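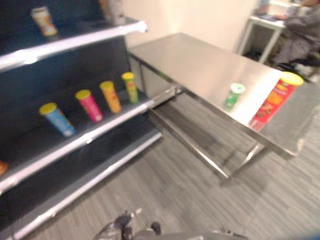

Wollmont Shelf Restocking Cell: Monthly Safety Checklist, with Comments

Completed by: Janaína Vieira
Walked through with: Barrett Nakamura
Date: 2 December 2019
Checklist no. 518

Good morning, everyone, and thank you for keeping the area so tidy for me. Please read the comments as well as the results, as there are a few small things I'd like sorted out before the January visit from Sostia.

1. Emergency stop within reach of every seat
Result: Pass
Pressed and reset twice with the arm moving slowly. Both times it stayed stopped until Barrett released it by hand, the way it should. If you move your chair, move the stop button with you, please, and don't leave it behind on the cable hook.

2. Seated observers outside the marked reach of the arm
Result: Pass, with a comment
I know it's comfortable to sit and watch from the side (I've done it myself, cup of tea and all), and the rules do allow it. But the chair belongs past the end of the steel table, and your feet count as part of you! Anyone crossing in front of the shelves says so out loud and waits for the answer.

3. Shelving unit stable and level
Result: Pass
Gave it a good push at the top corner and it didn't rock. The metal edging on the shelves is sound. Watch your sleeves on the rounded cap at the end of the top rail, which sticks out right where people tend to lean in.

4. Steel table
Result: Attention
Legs and crossbar are fine. My worry is the glare. That brushed top throws the ceiling light straight back, worst toward the right-hand end where the tall red canister lies, and I'd like Tarcísio to try a matte mat under the items and tell me whether the grasping log looks any different. No rush, but before Christmas if you can manage it.

5. Test items
Result: Pass
Canisters stand upright with their lids on, spaced so the fingers can get between neighbours. Please carry on using whole, undented ones. A crushed rim makes a sharp edge, and somebody always picks it up bare-handed.

6. Floor
Result: Pass
Carpet tiles flat, no lifted corners. I ran my shoe along all the joins, which got me some funny looks from Luana.

7. Gripper fingers and pads
Result: Attention
With the power off and locked out, I found one pad a bit loose at the base. Barrett has tightened it. Check it by hand at the start of each shift for the next 4 weeks and initial the sheet.

8. Speed limit while people are present
Result: Pass
Setting confirmed on the controller and matches the sheet on the door. Changes need two signatures, even little ones, even on a Friday afternoon.

9. Training records
Result: Not complete
Kelly Coutinho's refresher is still missing from the binder. Kelly, come and find me, it takes half an hour and I'll bring biscuits.

Open items: 2, 4, 7 and 9
Follow-up calls: Janaína, extension 2186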